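Workshop Tips: Looking After the Bench Cell

This page is maintained by the Branurthorpe workshop for everyone who uses the small bench cell. It covers the arm, the perforated blue platform, the wooden work board and the block set. Changes are made to the page as the work teaches us better; the present version is dated June 10, 2026.

Before switching on

Walk once around the cell and look at the floor before touching the controls. Blocks that have rolled off the board tend to stop against the base of the platform, and they are easily kicked under it.

Check that the cable bundle hangs free through the full swing of the arm. It should never be pulled tight at the outer end of the reach. If the bundle has slipped in its clips, open the clips, let the slack fall back toward the base, and close them again starting from the base end.

The emergency stop is tested at the start of each working day. Press it with the arm moving slowly and well above the board, confirm that the arm halts, then release and reset. Enter the result in the cell log with your initials. A test that is not written down is treated as a test not made.

The platform

The holes in the platform collect dust and wood fibers. A vacuum with a soft brush is the right tool. Compressed air is not permitted, as it drives the dust into the joints of the arm.

Bolts that hold fittings to the platform should be snug and no more. Use the short hex key kept on the hook beside the controller. The long key gives too much leverage, and two threads were stripped with it last July. If a bolt turns without gripping, leave the hole unused and mark it with a dot of paint pen on the underside.

Wipe the platform with a cloth dampened in plain water. Glass cleaner leaves a film that makes feet and fittings creep.

The wooden board

The board is maple and will move a little with the weather. In the heating season it dries and the seams between the planks can be felt with a fingernail. This is normal. What matters is that the board lies flat. Press on each corner in turn; if one rocks, lift the board and look for grit beneath it before blaming the wood.

Do not wax the board. Wax was tried at the Salinas workshop, and the blocks slid whenever the tip brushed them. A light sanding with fine paper, along the grain, is enough to clear a rough patch. Sand with the board off the platform and in another room if possible. After sanding, wipe it with a dry cloth, wait an hour, and wipe it again.

Once the board is back in place, the height of the surface must be taught again. A shaving too fine to feel is still enough to put the tip in contact with the wood.

Teaching the surface height

1. Clear the board completely.
2. Fit the tip and tighten its collar by hand, then a quarter turn with the wrench.
3. Bring the arm over the middle of the board at low speed.
4. Lower the tip in the smallest steps available while sliding a strip of ordinary printer paper back and forth under it.
5. Stop when the paper drags but does not tear. Store this as the surface height.
6. Raise the tip, move to each corner, and repeat. If a corner differs from the middle by more than the thickness of the paper, the board is not seated properly. Return to the platform and begin again.

Working height is then set above the stored height by the amount given on the card inside the controller door. Please do not adjust it from memory. The card is replaced when the tip is replaced, and the old card is torn up.

The tip

The tip wears unevenly, and a flat spot on one side is the usual cause of blocks that turn when they ought to travel straight. Roll the tip on a sheet of glass. A sound tip rolls smoothly; a worn one knocks.

Tips are supplied by Flesteck and are changed at 3,000 cycles, whatever their appearance. Inspection takes place at 2,000. One tip last year was found split at 1,756 cycles, and a quick look at the end of each shift has been added to the routine for that reason. A split begins near the collar and is best seen with a hand lamp held low.

Keep one spare in the drawer, in its sleeve. A bare tip left among hex keys will be scratched by the end of the week.

The blocks

Blocks are washed by hand in lukewarm water with a drop of dish soap. Grooves and textured faces hold skin oil and need a soft toothbrush. Stand the blocks on a towel until fully dry; a damp block sticks to bare maple and leaves a ring.

Check the points of the stars and the edges of the cubes for burrs. A burr may be taken off with one or two strokes of a nail file. A block that has lost a corner is retired, as it will no longer turn the way its neighbors do.

Store the set by shape. Sorting by color looks tidy, but a missing shape is then noticed only when the arm has already been started.

When the arm drifts

If the tip arrives to one side of its target, work through the following in order and stop at the first fault found.

Collar loose on the tip.
Board shifted on the platform.
Base bolts not snug.
Joint zero lost after a power cut.

The first two account for nearly every call received. Resetting the joint zero should be left until last, and should be done by two people, one at the controls and one at the stop. A zero reset made over a loose collar will hide the fault for a day or so and then return it in worse form.

Monthly care

Wipe the arm housing with a dry microfiber cloth. Look over the joint seals for weeping grease. Fresh grease is applied only at the points marked on the maintenance sheet, and only the grade named there. Surplus grease is removed with a paper towel, never with solvent.

Every 300 operating hours the base bolts are checked in a cross pattern, with the arm folded and the power locked off. The key to the lock stays in the pocket of the person doing the work — it is not left on the bench.

Ending the day

Raise the arm, fold it to its rest position and wait for the brakes to click before cutting power. Log the cycle count. Questions about this page may be left in the Skulach tray by the workshop door.

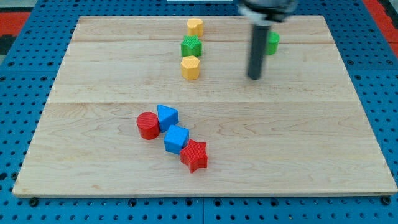 Montri Yimyam writes that the paper strip method works well, but that the strip should be cut fresh each time, as a creased one drags early and leaves the stored height too high. He also asks whether the collar wrench could hang beside the short hex key, having twice found it in the drawer with the spare tip.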